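I had been trying to get Ornella Guerra to sit still for an interview since the winter, and when she finally said yes it was on the condition that I come to her, eat something, and not ask about the divorce. Fine by me! I wanted to talk about sleep anyway. Ornella worked nights at a bakery for 20 years, and then one spring she quit and had to learn how to go to bed like the rest of us.
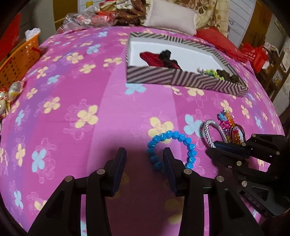

USTON, April

She opens the door with flour on her elbow (old habits) and has coffee poured before I get my coat off.

"People think night work is about staying awake," she tells me. "Staying awake is easy. You have ovens, you have a radio, you have Tomos yelling about the trays. It's the other end. You come home, it's eight in the morning, and the whole street is starting their cars."

Tomos is Tomos Edwards, who owned the Pritchard bakery until he sold it last year. At the busy end of things they were turning out 200 loaves before sunrise, plus rolls, plus whatever the school had ordered at the last minute. Ornella's shift started at ten at night. She was 24 when she took the job, and she figured she'd do it for one winter.

I asked how she slept back then, and she laughed at me.

"Badly! In pieces. I'd do 4 hours, get up, make lunch for my daughter, lie down again and stare at the ceiling. I tried everything. Foil on the windows. Warm milk, which I hate. My sister bought me a mask that smelled like a shoe store."

What finally helped was dull, she says. She picked one bedtime and kept it on her days off too, even when it meant missing birthday parties. She moved the phone to the kitchen. She stopped drinking coffee halfway through the shift, and that one hurt.

So you'd think quitting would have fixed everything. I certainly did. But her first month of regular nights was miserable. She'd be wide awake at two, hungry, wanting to knead something.

"My body was still at work. I'd lie there listening for the timer. Once I got up and baked, and then of course I was up until five, and I had nine loaves and nobody to give them to at that hour."

Her doctor, Eirlys Kemeys, told her to get outside first thing every morning, rain or not, and to quit lying in bed getting mad about it. If she couldn't sleep she was to get up, sit somewhere dim, and read something boring. Ornella chose the manual for her Skondik dishwasher. She has now read it three times and says the chapter on filters is very good. 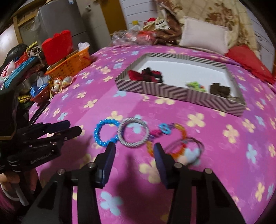

Making a room you want to be in

The bedroom came next. For years hers was a cave, all blackout cloth and gray sheets, picked for one purpose. She wanted it to feel like a place a person might enjoy.

"I told my daughter, no more gray. I'm done. I want color, I want flowers, I want to wake up and know it's daytime."

She painted over the old walls herself, a soft white, and she took the blackout cloth down in one go, standing on a chair. There's a regular curtain now. She hasn't missed the dark as much as she expected, though she did hang on to the earplugs because the neighbor's dog is a barker.

I wanted to know if she misses the bakery. She took a while with that one, and cut me another slice of cake.

"I miss the smell at four in the morning. I miss walking home when it was getting light and there was no one around. I don't miss being tired at my own daughter's graduation."

She sleeps until six-thirty these days, most days. Sundays she still bakes, but in the afternoon, with the radio on, and Tomos comes by to tell her the crust is too pale. I left with half a loaf in my bag and ate most of it on the bus.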